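Up before the alarm again, and so happy about it. March light in the kitchen by six thirty, and I had the whole word list spread out with my coffee before anyone else stirred. I'm on page 231 of the Skála grammar now and I think I've finally stopped being scared of the verbs!

Yesterday's class was the best one yet. Ketill Egilsson let us read the ferry poem out loud, all of it, going around the room a verse each, and when my turn came I got through the line with the three long vowels in a row without stopping. He nodded and moved on to the next person, and I've been walking on air ever since. Nunley got the verse with the whale in it, lucky thing, and did a wonderful growly voice for it.

My card box is up to 1451 words. I went through the whole of the old Plornside stack last night (the blue cards, the ones I made on the train) and most of them are still in there, safe and sound. Weather words stick best. I have five for different kinds of drizzle and I use every one of them on the dog. Household words are slower — I keep mixing up the one for ladle and the one for shovel, and I wrote both on a note and taped it inside the cupboard door.

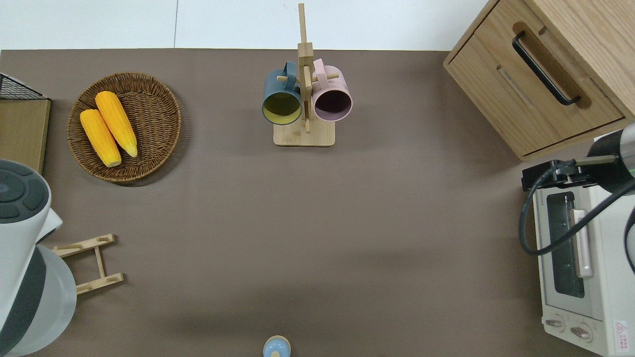 How long should a person spend on cards before moving on to real reading? Two or three weeks, I'd say now, and then keep both going side by side, with something short and a bit too hard for the reading half.

I wish I'd started that way. I spent the entire winter drilling and felt so virtuous, and then opened a children's story and couldn't follow a rabbit across a field. Since the poem I've been doing a page of the Brestik stories every night before bed, pencil in hand, underlining anything that looks interesting and leaving the rest alone. Last night's was about a man who sells his boat and buys it back twice. I laughed out loud at the second time, in another language, at eleven at night!

Things to ask Ketill next class: why the word for "borrow" changes in the middle, whether anyone under seventy says the long goodbye, and where he found that recording of the sheep auction. I want to hear it again. I caught two prices and what I'm pretty sure was an insult.

Tonight, pages 231 to 240, then the story about the lighthouse. New pencil too, the old one is down to a stub.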